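Ticket 732 - dual arm bottle transfer, sim cell
Opened by: Piret Grigaitė
Assigned: Kuo-hua Liu
Priority: high
Component: Bolora planner / Nitine grasp module

Summary
Planner drops the collision check between fingers and crate dividers on descent. Run aborts with contact force over limit, then the arm won't retract without manual clear. Started after the August merge. Same bins, same table as the old config, did not touch the scene file.

What I get in the log
contact_limit exceeded, finger_R vs bin
state: DESCEND -> FAULT
retract request ignored (x3)
Happens on blue and on yellow so not a bin mesh thing. Right arm going down into blue, fingers open: 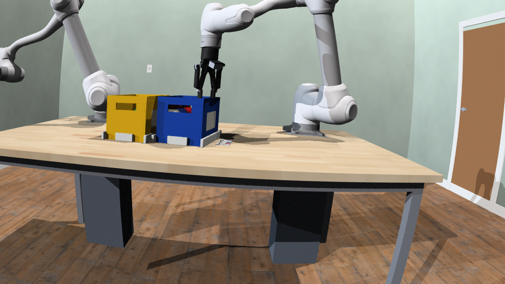

Steps to reproduce
1. Load the two crate scene, both arms homed.
2. Set descent speed to 50 pct. Slower also faults, just takes longer.
3. Queue any pick with a neighbor bottle in the next compartment.
4. Wait. Usually gone inside 22 cycles.
5. Try retract from the panel. Nothing. Only a full reset clears it.

Tried so far
- Reverted gripper URDF, no change
- Swapped seed, no change
- Turned off the second arm completly, still faults, so not arm-arm
- Contact limit raised to 700: fault goes away but fingers push thru the divider. Do NOT do this on the real cell

Comment, Kuo-hua Liu, Wed 12 June
Reproduced on my machine. Can you send a view from over the crates so I can see the neighbors. Also which grasp width is Nitine sending?

Comment, Piret Grigaitė
Width is the default, havent changed it. View over the crates:
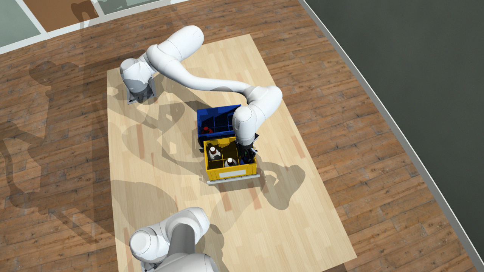
Grasp width looks wrong to me for anything with a bottle next door. Nitine opens to full stroke no matter what, and the planner only checks the palm on the way down. With the gripper in on the dark bottles, necks between the fingers, there's very little room left before you hit a divider. Lone bottle like the red one in blue might be an ok control case, will queue that next.

Comment, Kuo-hua Liu
Agree on the palm. Finger links are in the ignore list, somebody added them in the merge to get rid of false hits at grasp close. Should be ignored for the target bottle only. Patch on branch fix-finger-mask, pls test before I ask Sze-wing Chou to review.

Retract is a seperate bug. FAULT state swallows the request, needs its own ticket. Real cell stays locked out until both are in, Shih-chieh Yang has been told.

Status: waiting on test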